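Coloured cloths and the tiled worktop: which tips are worth your time

Every household page has the same advice about bright cloths, and most of it is passed along by people who have plainly never tried it. Salt in the rinse, vinegar in the drum, a night in the freezer. I have an unreasonable number of coloured cotton cloths and a tiled worktop to fold them on, so I went through the usual suggestions over the winter and kept notes. Last gone over on 3rd March.

Salt to "set" the dye

Does nothing that I could see. Modern dyes are fixed at the factory or they aren't, and a spoonful of table salt in a basin won't change which sort you bought. I did one red cloth with salt and its twin without, and both turned the water pink. Wash new cloths on their own at 30 degrees until the water stays clear. Two washes did it for most of mine, four for the red.

Vinegar as softener

Half true. A small splash in the rinse leaves cloths less stiff if your water is hard, which ours in Brolcombe certainly is. It won't make a cheap cloth feel like a good one, and I wouldn't pour it in every week, as some washing machine makers warn about the rubber seals. Never let it near bleach.

Colour-catcher sheets

They catch something, I'll give them that. Whether that something would have landed on your other washing is harder to say. I've had a grey sheet come out of a load and a greyish tea towel come out with it. Sorting the basket costs nothing.

Leaving it in a heap

The advice I see most is that a cloth must be folded the minute it's dry or the creases will be there for good. I doubt it. A heavy cotton left in a pile for an afternoon shakes out well enough if you snap it hard by two corners and smooth it with the flat of your hand. Thin polyester is fussier. Linen creases whatever you do, and people who sell linen call this charm.
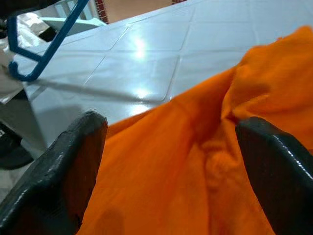 What does matter is finding the corners first. If you pick a big cloth up by the middle you'll be turning it round for ages. Feel along an edge until you reach a corner, hold it, then run your other hand along the hem to the next. Any knotted or puckered bit wants teasing out by hand before you iron, or you'll press it in properly.

Folding on tiles

Shiny tiles are better for this than I expected. Cloth slides on them, so you can pull a fold straight without lifting the whole thing. The drawback is grout, which holds on to crumbs and damp. Wipe along the lines with a wrung-out cloth and dry them with another. Warm water and washing-up liquid will do for most kitchens. I bought the Sallus grout pen on someone's recommendation and still prefer an old toothbrush.

Don't iron straight on tiles, however thick the towel underneath. The grout lines can print through, and I'm not convinced sudden heat does the glaze any good.

Sunlight

This one is true, annoyingly. Oranges and reds fade on the line. Turn them inside out or peg them in the shade, and bring them in once dry.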